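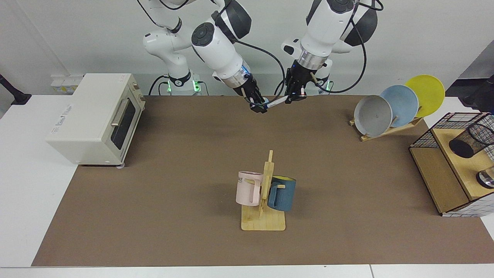 Does a mug tree save any room on a counter? Less than people hope, says the owner of a secondhand kitchen shop in Dunbar.

"You still need space all around it to get a mug off," she said. She has sold 11 of them since March and took 2 back.

I asked about toaster ovens, which she also stocks. "People swear they'll use it daily – then it's a shelf for mail." She wouldn't say what she paid for hers, or how often she turns it on.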